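# Are "non-toxic" refinish kits for old painted toys worth the money?

**Seung-woo Hong**

I picked up a box of secondhand painted wooden blocks at a church sale for $7 and now I'm being told by everyone in my family that I have to strip them. My sister-in-law sent me a link to the Skellano refinish kit. It comes with a citrus stripper, a sanding sponge and three little jars of "nursery safe" color, and the page says 391 parents recommend it. Recommend it compared to what? There is no ingredient list on the page, just a drawing of a leaf.

I don't know how old the blocks are. No maker's name on any of them. My kid is two and still chews things. Do I need to buy this kit, or is it a $40 way to make me feel better?

**Dae-han Ki**

Keep your money for now. The kit might be fine, but "nursery safe" on a jar tells you about the jar. It says nothing about the paint already on the blocks, and that's the paint your kid would be chewing.

What you want to know first is whether there is lead in the old coating. In the US, consumer paint was limited in 1978, and the limit for toys got tighter again later on. With no maker and no date you can't work it out from looking. Bright color doesn't mean new and chips don't mean old.

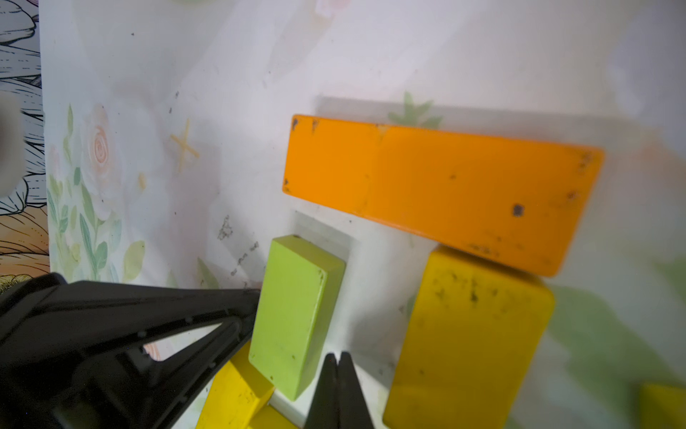
Can I just sand the old paint off and start over?

Don't sand it until you know what it is. Dry sanding old paint puts dust in the air and on the floor, and if there's lead in it you have taken something that was mostly staying put and spread it through the house. The sponge in that kit bothers me more than the price does.

The home swabs are cheap, but I wouldn't lean on them. They can miss low levels, and some of them react to other things in red or orange paint. A lab test on a paint chip is better. Call your county health department and ask, because some of them will screen toys or tell you who does. If you can't get an answer, put the blocks on a high shelf or throw them out. You're out seven bucks.

**Cimach**

We used the Skellano one on a set of alphabet blocks and LOVED it, my daughter plays with them every day and she is fine. People worry too much. We all grew up with this stuff.

**Seung-woo Hong**

Thanks, but "she is fine" is kind of what the leaf drawing says too. Did you test them first?

**Cimach**

No, but they smelled fine.

**Tinemitz**

You can't smell lead. Please get yours checked, and mention it to her pediatrician. A blood test is routine at that age.

To the original poster, I mostly agree with Dae-han, except that I'd skip the "high shelf" idea. Things come down off high shelves. Mine went into a sealed bag in the garage while I waited on the lab.

One more thing about finishes. If the blocks do come back clean and you only want to cover a few bare spots, I'd leave them bare. I bought a tin of Chae block wax on the promise of "200 washes" and I would love to meet whoever did the washing. Mine looked dull inside a month. A damp cloth and a towel has done the same job for free. Don't soak them, they swell.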